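Chapter 6
Menu Pricing and Portion Cost

6.1 Introduction

A restaurant menu is a price list, and every price on it rests on a calculation. This chapter covers the cost side of that calculation: how the cost of one portion is found, how it is related to the selling price, and how the result is checked against what the kitchen has used over a trading period. Labor and rent are treated in Chapter 7.

Three terms are used throughout. The purchase weight is the weight of an ingredient as delivered. The usable weight is what remains after trimming, peeling or boning. The yield is the usable weight divided by the purchase weight, written as a percentage. A shoulder of pork bought at 700 grams per piece with a yield of 80 percent gives 560 grams of usable meat, and the portion cost must be worked out on the second figure.

Portion cost also depends on where a restaurant trades. Street-level sites in office districts sell most of their meals at lunch, when guests have little time and compare prices from one door to the next.

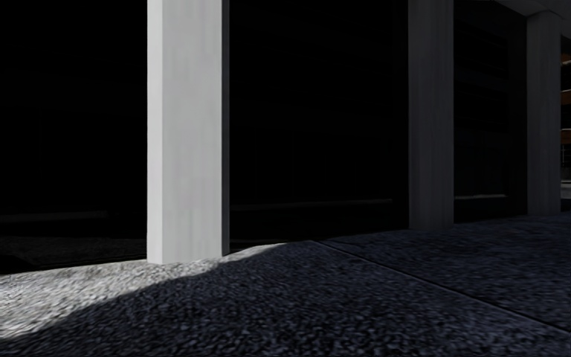

Figure 6.1 Paved walkway along a row of pillars (computer rendering).

The worked case in this chapter is Maglaya, a grill restaurant run by Idalina Correia. Its menu is short – grilled meats, rice dishes and a small number of desserts – and most items share the same base ingredients. Shared ingredients make costing easier, but they also spread an error. If the yield of one cut is overstated, every dish that uses it is underpriced.

In May the restaurant recorded sales of 1,952 grilled pork plates. The standard recipe card allowed 20 grams of glaze per plate. Stock records showed that the kitchen had used considerably more. Sofia Torres, who kept the records, traced the difference to a change of ladle at the sauce station. The recipe card had not been revised and the menu price had not been reviewed.
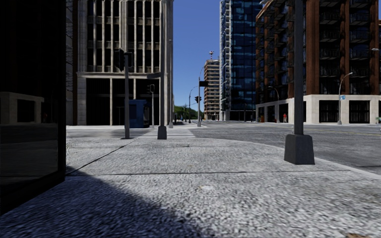
A difference of this kind is called a usage variance. It is found by subtracting standard usage from recorded usage for the same period, and it should be calculated for each high-volume ingredient separately. Totals can hide it, as waste on one item may be offset by short portions on another.

Section 6.2 sets out the yield test. Section 6.3 deals with the recipe card and its revision. Section 6.4 returns to the Maglaya menu and recalculates the price of the pork plate under two food cost targets.

Key terms: purchase weight, usable weight, yield, standard recipe, usage variance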